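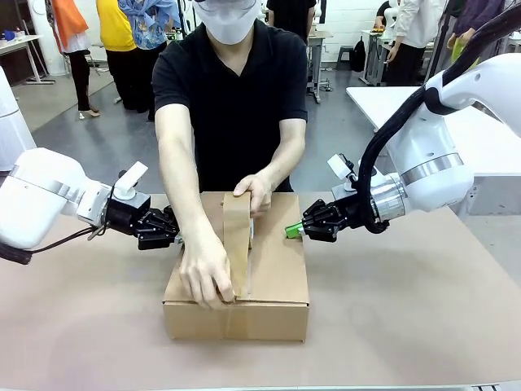
Clovo brown packing tape, 6 roll pack
Reviewed Thursday, December 6, 2018

I sell secondhand knitting patterns and odd balls of wool from my spare room in Detstead, so I get through a daft amount of parcel tape, and I've become quite fussy about it! My friend Dolores Kincaid put me on to Clovo in May and I've taped up 314 boxes with it since (I keep a tally for postage).

First off, it sticks. I run one strip over the top seam and down the front face, press it along the edge with my fingers, and it stays put even on those slightly dusty cartons that have been sitting in the garage. The Elerier tape I had before used to lift at the corners overnight, which drove me up the wall - I'd come down in the morning and have to do half of them again.

It's nice to use straight off the roll too. You can hold the roll on top of the box in one hand and smooth down with the other, no dispenser needed, although you'll want scissors because it doesn't tear cleanly. It goes stringy if you try. My teeth are not up to it any more.

Grumbles: finding the end. It's brown on brown and thin as anything, and I've lost whole minutes going round with a thumbnail. Fold the end over before you put it away, or stick a button under it like I do. It's also noisy coming off the roll (the cat leaves the room). And in a cold room it's noticeably less grabby, so I keep mine indoors now.

On shallow square boxes one strip is plenty for wool. For anything heavy, books say, I'd do the bottom twice and put a second strip across the top.

I've had one box come back to me in all that time, wrong address, and the tape was still flat all the way down. I've just ordered another pack.

Four stars, it'd be five if it tore properly.

Chelsea Mapplebeck

23 people found this review helpful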